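November 10, 2019
Drive swap cell, notebook, continuing from the page with the coffee ring on it

Back on the insertion code today after far too long fiddling with the logger. I want to get the whole chain of reasoning down while it's fresh, and I apologise in advance to whoever reads this looking for a quick answer. The quick answer is near the bottom, under the settings.

Where we left it: Halitz (the planner, for anyone who has just joined us and is still learning our silly names) was handing over a perfectly good approach path, and Cabello (the wrist camera pose estimator) was giving a perfectly good bay pose, and between the two of them the drive was still hanging up at the mouth of the bay more often than I could live with. I had been blaming Cabello since August. I owe it a bit of an apology.

I replayed the stored runs this morning with the pose estimates drawn on top of the wrist images. The estimates sit nicely on the edges of the bay opening right up until the caddy goes in, and then they start to wander. Makes sense once you look at it – by then the drive is covering most of the corners the estimator likes to use, and the fingers are covering a good share of the rest. The fit keeps reporting a healthy confidence because the few corners it still has agree with each other very well. They just don't say much about rotation. So the controller was being fed a slow, confident twist at exactly the moment it had the least room for one.

What I had written in the old servo loop was to trust vision the whole way in and let the force side tidy up. Looking at it again with a clear head, that's backwards. Vision should get us to the mouth and a little past it, and after that the pose ought to be frozen and the last stretch done by feel.

So, the change. In the insertion state machine there is now a latch between APPROACH and SEAT. When the visible corner count drops under the threshold, or when the force reading along the insertion axis first goes over the contact limit, whichever happens first, the bay pose is latched in the base frame and Cabello is ignored until the state machine leaves SEAT. The estimator keeps running and keeps being logged, so we can still compare afterwards, but nothing downstream listens to it. I was tempted to blend it out gradually with a nice smooth ramp and spent longer than I should have drawing ramps on the whiteboard. A hard latch is easier to reason about and much easier to find in a log, so a hard latch it is until somebody shows me a reason to do otherwise.

The second thing, which I nearly missed, was the timestamps. Camera frames were being stamped when they arrived in the queue and not when they were exposed, and the arm pose was being looked up against the arrival time. At approach speed that puts the bay somewhere slightly off from where it really is, and the error points in the direction of travel, so it had been looking for all the world like a calibration problem. I have recalibrated that hand-eye transform more times than I care to write down. The exposure stamp was in the driver message all along, in a field we weren't reading. It's read now, and the lookup interpolates between the two nearest joint samples instead of grabbing the closest one.

With both changes in I ran the replay set again, 289 stored approaches, and in 3 of them the latch fires earlier than I'd like. All of those have a bright reflection coming off the ribbed panel beside the bay, and the corner finder loses its grip on that side when the highlight washes out the edge. I've tagged them "glare" in the run index. The fix might be as simple as masking that region out before the corner search, as the panel gives us nothing useful anyway, but I'd like to try it properly and not at the end of the day.

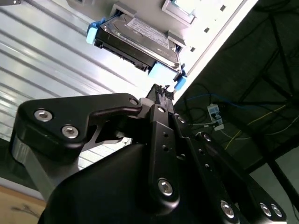 The other thing on my mind is the grip model. Halitz plans as though the fingertips and the caddy were one rigid piece, and with the contact patch down at one corner of the caddy that is a generous assumption. Any side load at the rail has a decent lever arm to work with, and the drive can pivot in the pads a little without the joint readings showing anything at all. I'd like to add a small rotational compliance at the grip in the simulator and see if the hang-ups we see on the real cell start turning up there too. If they do, we can tune the wiggle in simulation and save everyone's nerves.

On the subject of the wiggle – the search motion in SEAT is still the old spiral. I think a plain rocking motion about the long axis of the bay would suit a caddy better, given that the rails only really leave it one way to go. Left as a branch called seat-rock, not merged, not tested on hardware, please don't run it on the arm yet.

Settings as of tonight, so I don't have to dig for them:

control loop rate 200 Hz
latch on corner count: on
latch on axial contact: on
pose source in SEAT: latched only
stamp source: exposure
search pattern: spiral (old)
config revision 524

The config is pushed to the shared Zivmont tree. The Flollorbridge branch still has the old stamp handling, and I've left it alone on purpose so we have something to compare against. Please don't tidy it up for me, kind as the thought would be.

To do, in no real order. Mask the panel and rerun the glare set. Write a test that fails if anyone ever goes back to arrival stamps, as I know perfectly well it could be me. Get the estimator to report something more truthful than a single confidence number, ideally the full covariance so the twist shows up as what it is. Look at whether the contact limit wants to be lower when the approach is steep. Ask around about the gravity compensation when the wrist is rolled over, since the axial force offset drifts a touch between poses and I'm zeroing it just before contact, which feels like sweeping it under the rug.

Also, the replay viewer now draws the latched pose in orange and the live one in grey. If you only see grey, the latch hasn't fired and you're looking at APPROACH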